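Funotska Duo – kit de prise de son pour vidéos courtes

Vendu par Gunditz. Référence 836.

Le kit Funotska Duo est destiné aux personnes qui publient des vidéos courtes sur les réseaux sociaux et qui veulent une voix claire, sans matériel lourd. Il se compose de 2 micros sans fil et d'un petit récepteur qui se branche directement sur le téléphone. Aucune application n'est nécessaire pour commencer.

Chaque micro se fixe sur le vêtement par une pince. Pour les vidéos de réaction ou les débats entre deux créateurs, les voix sont enregistrées sur deux pistes séparées – le montage devient donc plus simple, surtout quand les deux personnes parlent en même temps.
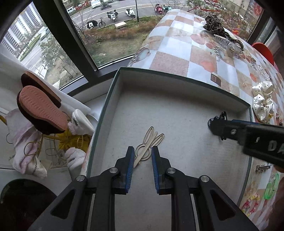
Pour un client de Drilmont, le son reste propre même dans une rue avec beaucoup de passage, mais il regrette que le voyant de charge soit trop faible en plein jour. Nous avons transmis cette remarque au fabricant, et les kits livrés depuis le mois de mai possèdent un voyant plus lumineux.

Caractéristiques
Poids du kit complet : environ 286 g
Connexion du récepteur : USB-C
Recharge : par l'étui, câble fourni
Garantie : 2 ans

Contenu du carton : micros, récepteur, étui de recharge, bonnettes contre le vent, notice en français.

L'adaptateur Kamel pour les anciens téléphones est vendu séparément. Merci de vérifier la prise de votre appareil avant la commande, les adaptateurs ouverts ne sont pas repris.

Fiche mise à jour le 13 juin 2024.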